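Cahier d'atelier, fonds des missions, 16 septembre 2025

Repris le carton 3 du fonds Pollach ce matin. Reste de la correspondance de la station de Brokgate, plus deux registres de baptêmes que Florencia avait mis de côté à cause des moisissures. Dépoussiérage fait à la brosse douce, feuillet par feuillet, jusqu'au f. 30. Le deuxième registre attendra, la couture lâche au troisième cahier et je ne veux pas l'ouvrir à plat avant d'avoir revu le dos.

Le premier registre est tenu par deux mains. La première écrit un latin d'Église très régulier, abrégé partout (bapt., fil. leg., patr.). La seconde passe au français au milieu d'une page, sans transition, et donne les noms de village dans une transcription à elle. Je garde ses graphies dans la notice et je mets la forme actuelle entre crochets quand elle est sûre. Le numéro d'ordre court sur tout le volume et s'arrête à 2 949. Le rapport du supérieur, lui, annonce « trois mille âmes » pour la même période. Il a arrondi, ou bien il compte les catéchumènes ; les deux sont possibles, à ne pas trancher dans l'inventaire.

Le numéro 166 est utilisé deux fois, pour deux enfants différents. Noté 166 et 166 bis.

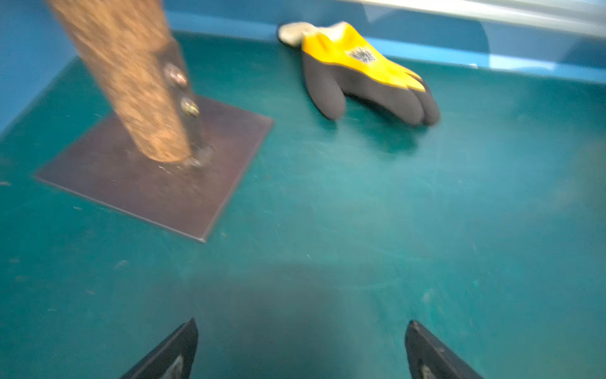
Poteau sur sa platine, gant de travail près du bord du fond.

Lettres. Dix-sept pièces dépouillées, toutes du père qui signe seulement de ses initiales. Il se plaint beaucoup du courrier : une caisse de vin de messe et de livres partie en décembre n'est pas arrivée avant les pluies. Il demande trois fois des catéchismes imprimés et reçoit à la place des images pieuses, qu'il distribue quand même. Passage intéressant sur la chapelle, dont les piliers sont mangés par les termites et qu'il veut refaire en brique. L'évêque répond par une phrase sur la patience. La lettre où il raconte l'achat du terrain manque, on n'a que le brouillon, sans le prix.

Yuto a relu la transcription des lettres 4 à 9. Il corrige ma lecture dans la sixième : « catéchistes » et pas « catéchumènes », ce qui change le sens de toute la phrase (ce sont eux qui réclament leur solde). Il a raison, j'ai repris la notice. Il propose aussi de rapprocher l'écriture de celle du petit carnet de la série Nomura. Les d à boucle se ressemblent, les majuscules moins. À voir avec les deux originaux côte à côte.

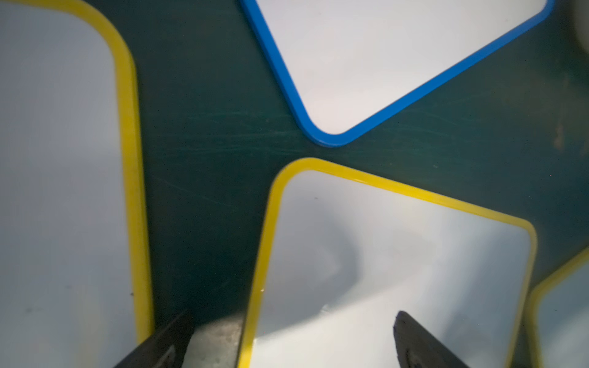
Pour les boîtes, on reste sur le modèle Cavari, demi-format pour les lettres et format plein pour les registres. Il en faut encore quatre. Les chemises neutres suffisent jusqu'à la fin du carton. Ne plus réutiliser les anciennes, même retournées, le pH est mauvais.

Questions pour Florencia :
les feuilles volantes du registre 1, on les laisse en place ou on les sort avec un fantôme ?
la cote provisoire au crayon, au verso ou sur la chemise seulement ?
le sceau de cire de la lettre 11 est fendu, je n'y touche pas sans elle.

À faire ensuite : finir le registre 1 à partir du f. 31, reprendre la table des lieux, comparer les confirmations avec la liste du rapport. Les mariages mixtes sont inscrits à part, à la fin, tête-bêche. Je ne les avais pas vus au premier passage.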